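October 30, 2025
By the Clerklow housewares desk

Kilora has revised the mug stand and plate racks in its Trevwood tableware storage line, with changes to spacing, base weight and peg angle. The new versions go on sale in November. Existing stock will be sold through at the current price.

The line is meant for small kitchens where cups and plates stay on the counter between meals. It has been sold as separate pieces up to now. From November the stand and racks can also be bought as a set, without the tableware.

The largest change is to the mug stand. The earlier version tipped when mugs were hung on one side only, a complaint that came up often in returns. The base is now 200 grams heavier, and the pegs have been set at a slightly steeper angle so that a mug handle slides toward the post and stays there. Peg diameter is the same as before. Very small espresso cup handles may still be a tight fit, according to the product sheet.
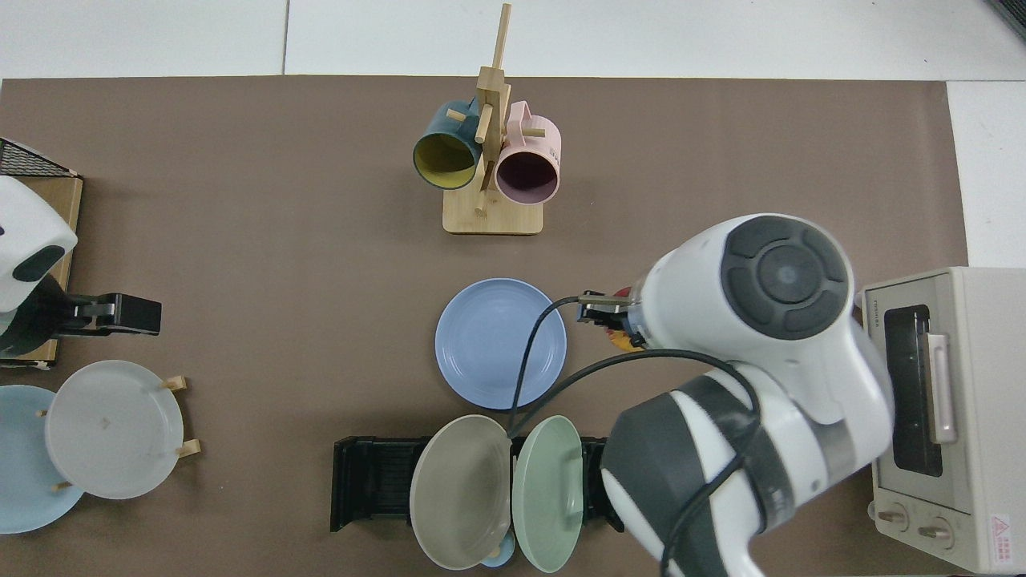

Spacing on the plate racks has been widened by 2 millimeters per slot. The old slots took flat dinner plates without trouble but held coupe shapes at an angle, and rims could touch when neighboring slots were both full. Kilora now advises leaving a slot free between deep plates. The change adds to the overall length of the rack, and buyers with a narrow shelf should check the new measurements before ordering.

Ghaffari, the distributor, tested the set on a counter layout with plates stored upright and mugs hung by the handle. Its notes cover loading order, reach and clearance next to small appliances. The main finding concerned placement — a mug stand pushed to the back of the counter is harder to unload when a full plate rack stands in front of it. Ghaffari suggests placing the two side by side where counter depth allows.

The notes also recommend keeping all pieces at least 8 inches from a toaster oven or other heat source. Repeated heating can dry out wood and open the joint between post and base. The wood parts should be wiped with a damp cloth and left to air dry. They are not rated for the dishwasher.

Replacement pegs will be sold separately and will fit both the old and new stands. The heavier base will not be offered as a spare part, as the post joint has also been changed.

The Trevwood line will be carried by 11 stores at first, with online orders opening later in November. Prices for the set have not been released. Kilora said the single pieces will cost the same as the versions they replace.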